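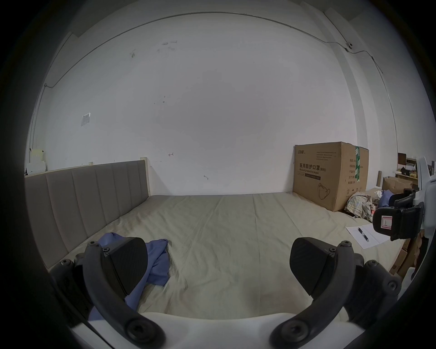 Beige sheet on the bed, headboard to the left.

2019-07-01 – Wynne dye bench

Well, the madder finally behaved itself, and I'm so pleased I could sing! Batch 815 went into the Clunholm well water instead of the Plastton tap, and after four hours it came out a lovely soft brick (the old one was nearer salmon, poor thing). I'd still like a deeper shade before November, so tomorrow I'll try a little more chalk – only a pinch, mind. Whoever is in first, please stir the alum jar and leave the lid off.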